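Category: Live Music > Tours and Venues > Sound and Sightlines
Posted 5th September by Virgil Hodoroagă

Britesby at the Costache, balcony or floor?

Britesby are playing the Costache with Pemlow opening. I have a floor ticket and can swap it for balcony row 2 at no charge. Capacity is listed as 481 with the floor standing. My last show in that room was Skadach in April. From the left side of the floor the vocal was buried and the kick drum was all I got below the snare. Has anyone heard a full band from the balcony since they moved the PA?

lowshelf
Take the balcony. The mains are flown now and the top boxes are aimed at the rail. Row 2 is still in the pattern. Past that you are under the ceiling lip and the highs drop off.

tourbus_mk
Disagree. The subs are on the floor in front of the stage and very little of that gets upstairs. Britesby's set is mostly bass synth and floor tom. You would get clear vocals over half a band. Stand one step in front of the mix desk and you hear what the engineer hears.

lowshelf
The desk is off center, under the balcony edge. What the engineer hears there has a buildup at 62 Hz that he has to mix around. I have measured it at two shows. If he cuts it at the desk, the front of the floor sounds thin.

tourbus_mk
Measured with a phone?

lowshelf
With a calibrated mic and a laptop, during the changeover music. I can send you the plots.

Virgil Hodoroagă
Would like to see those as well. What about Pemlow? They used backing tracks on the last tour and I could not tell the live guitar from the recorded one.

rackears
Different setup this time. Two guitars, no tracks, and they go on 20 minutes after doors. If you care about the opener, the floor fills late and you can stand where you want for their set. The swap to balcony usually stays open until doors, so you could listen to the room on another night first.

tourbus_mk
Still floor. Bring earplugs with a flat response. The foam ones take off the top end and then people blame the PA.

lowshelf
Agreed on the earplugs. Plots sent to both of you. For the balcony, take the seats right of the aisle, where the line to the stage clears the lighting bar. Coats are the other problem up there, as the rows are tight and the cloakroom line is long after the encore. I roll my jacket and close it with a claw hair clip, plain black with curved arms and thin interlocking teeth, and it goes under the seat.

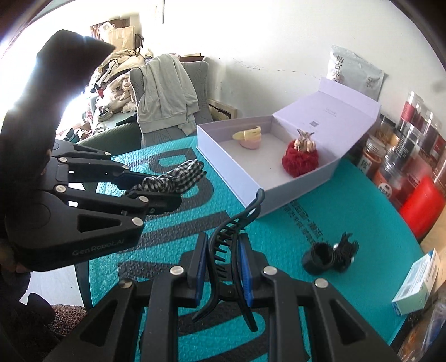
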